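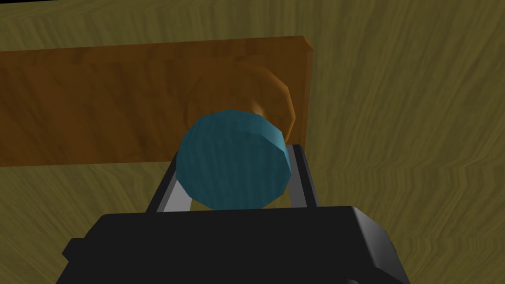

Finishing a kitchen worktop with oil or varnish - which would you choose? I'm fitting one in a rented flat in Drerside and have 400 to spend on the whole job. The landlord doesn't mind either way. I want a warm orange-brown, the colour of the upright board with the round knob by it, and I'd like the grain to show. The tenants will put hot pans on it whatever I tell them.
posted by plumbline_jo

Oil. You can patch it without stripping the lot. I put three thin coats of Zotura on mine and do it again every February.
posted by E_Cuesta

Varnish for a rental. Tenants won't re-oil anything, and bare wood by the sink goes black.
posted by marl15

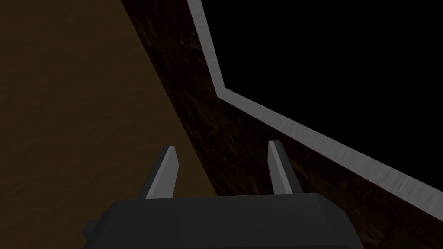

Pale grey.

It only goes black if water is left standing. Mine is next to the sink and it's fine.
posted by E_Cuesta

Yours is fine as you live there. I look after 15 flats and I've sanded out more black rings than I care to remember. Two coats of Brellevis satin, ends sealed first.
posted by marl15

Satin scratches, and then the water gets under it and you have to take the whole top back to bare wood. I've done that too.
posted by E_Cuesta

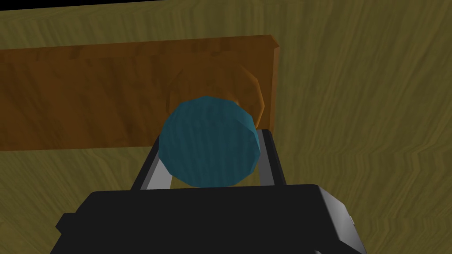

Page last changed: 2026-05-29

Thanks both. I've gone with varnish on the sink side and oil on the other run, and Arrieta are cutting the tops. Does the end grain need a thinned coat first?
posted by plumbline_jo

Yes, thin the first one, then two at full strength. You'll see the join between the two finishes though.
posted by marl15

Agreed on the join. I'd still oil both - Ezequiel
posted by E_Cuesta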